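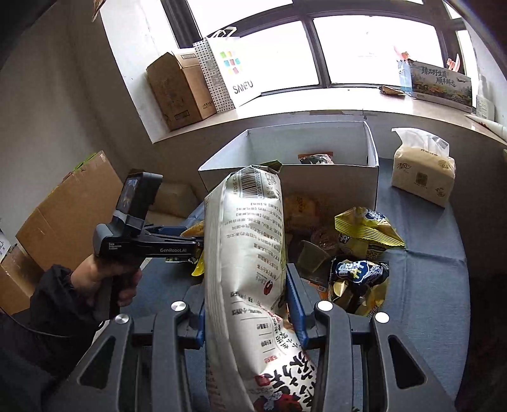 Section 6: Setting up the pantry list

Revised 18 Jan 2018

By now you have Skamo installed and a household name chosen, and have possibly had your first argument over the household name. This section covers the pantry list, the part of the program that knows what you have in the cupboard so that you can stop buying cumin.

Before you start

Empty one shelf. One. People who empty the whole kitchen on to the floor tend to write to us at midnight, and the help desk is Kvido Skála, who goes to bed at ten.

Adding your first items

1. Open Pantry and choose New shelf. Give it a name you will recognise in November. "Misc" is allowed but you will regret it.

2. Choose Add item. Type the barcode number into the top box, without spaces, and press Look up.

3. If Skamo knows the product, the name and weight fill themselves in. Check them. The lookup list was put together by several hands over several years, and one of those hands thought all soup was tomato.

4. If Skamo does not know the product, the name box stays blank. Type whatever you call the thing at home. "The good crisps" works perfectly well as a name and is searchable.

5. Enter the best-before date. Leave it blank for salt, honey and anything you inherited.

6. Press Save. The item appears at the top of the shelf.

Note: Imported food often draws a blank at step 3. Once you have named an item yourself, Skamo remembers the number and will offer your name for it next time, spelling mistakes included. To correct one, hold down on the item and choose Rename.

Note: Loose goods from a market or a jar need no number. Press Skip and carry on to step 4.

Setting the warning period

1. Go to Pantry, then Settings, then Warnings.

2. Choose how many days' notice you want before an item reaches its date. The factory setting is 3, which suits yoghurt. For dry goods we suggest 23.

3. Choose who gets the warning. If you tick Everyone, everyone will assume that someone else is dealing with it.

CAUTION: The warning goes by the date you typed in. It has no opinion on whether the food is fit to eat. Open packets keep for less time than sealed ones, so follow what the packet says about storage after opening.

Sharing a shelf

Each shelf can be shared with up to 6 people. Open the shelf, choose Share and enter their email addresses. A shared shelf shows who added an item and who marked it as finished. We have been asked to make the second part optional. Parents of teenagers have asked us not to.

CAUTION: Delete shelf removes the shelf for everybody on it and cannot be undone. Hide shelf removes it only from your own screen. The two buttons sit side by side, for which we are sorry, and will be moved in the next version.

If the list and the cupboard disagree, believe the cupboard. Open the shelf, choose Recount and work from left to right.

Section 7 deals with shopping lists.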